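Fake Sunflowers and a Very Loud Wall

Posted by Carmela, Sat 13 November

So I caved and bought fake flowers. Me! The woman who once gave a whole speech at a baby shower about how silk peonies were a crime against tables. I'd like it on record that I'm still mostly right about silk peonies.

But sunflowers are different, I've decided. A real sunflower in a vase gives you five good days and then it hangs its head and sheds yellow dust all over your mail. In September I bought three bunches in a row from the Palacios farm stand out past the feed store, and by the third one I was wiping pollen off the toaster and thinking dark thoughts. Then the farm stand closed for the season and I missed them terribly, so what do I know.

Anyway. I'd been reading everything I could find on arranging the things, because a fake flower straight out of the bag looks like it was ironed. You have to bend the stems. You have to open up the petals with your thumbs while you watch TV. And you need something to put them on, and this is where I got stuck for more than 3 weeks, because a windowsill full of pots all at the same height looks like a garden center checkout line.

What got me unstuck was a little two-tier slatted shelf in a pale yellow wood. I kept coming back to how it looked with white pots, one up top and a couple below, and with a wall behind it that most people would call too much. (My sister called it something else, but my mother reads this blog.)
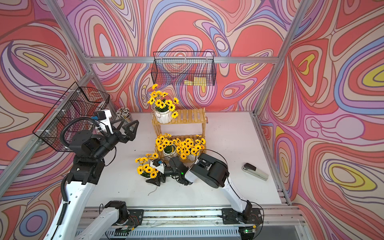
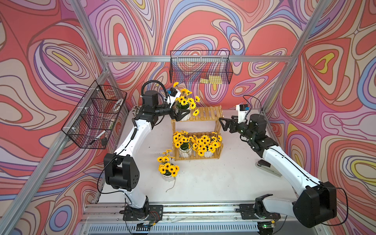

Photos: Leif Arnardóttir

I love that wall. I know, I know! Coral and lavender and purple and that bit of pale blue, all swirling around like the inside of a 1970s record sleeve, and the yellow still comes right out in front of it. I'd always put sunflowers against plain white and wondered why they looked so lonely. I think it helps that the tabletop is pale and the pots are white, so your eye gets a little rest before it goes back to the circus.

The other thing I like is that nothing is standing up straight. The flowers lean and flop out over the edge of the slats, and there's a bloom hanging off to one side of the top pot in the second one that I'd have tucked back in a month ago. Now I'd leave it. Real sunflowers are slouchy! Also please notice the twine around the lower left pot, same picture, because I ran straight to the junk drawer and wrapped one of mine. Just the one. If you do all of them it starts to look like a wedding favor.

Oh, and the black wire baskets on the walls. The one at the back has yellow sticky notes in it and I don't know if the yellow was on purpose but it made me very happy. I have a basket a lot like that in the garage holding one glove and a dead flashlight, so that's Sunday's job.

Okay, what I did at my house. The shelf lives on the end of the kitchen counter, under the phone jack we don't use. I bought a Rultwood one that was on clearance and it wobbled, so I stuck a felt pad under the back leg and now it only wobbles when the dishwasher runs. The pots are Vilto seconds with tiny dings in the glaze. I turned the dings to the wall.

For the bending, I do the stem first, low down, and then tip each head a different way. Don't make them all look at you. I did that on the first try and it was like making breakfast in front of a choir. I also cut the bottom couple of inches off half the stems with wire cutters (NOT your good scissors, ask me how I know) so the heads sit at different levels in the pot. Then I fill the pot with dry beans so it won't tip forward, because a big leaning bunch is heavier in front than you'd think. I used an old bag of pintos. Rice works too but it gets everywhere if the cat is involved, and the cat is always involved.

The wall I haven't done yet. We rent, so paint is out, and I've been looking at peel-and-stick paper from Kidis in a swirly print that's close enough to make me giddy. One roll would cover the bit behind the counter with some left over for lining drawers. My husband has asked for one week to get used to the idea. He's had two.

I'll dust the flowers with a dry paintbrush every so often, which I read you're supposed to do before it gets gummy from cooking. They're a good four feet from the stove, so we'll see. And if any of you have put that kind of paper up near a sink, please tell me in the comments whether the edges stayed down, and what brand it was!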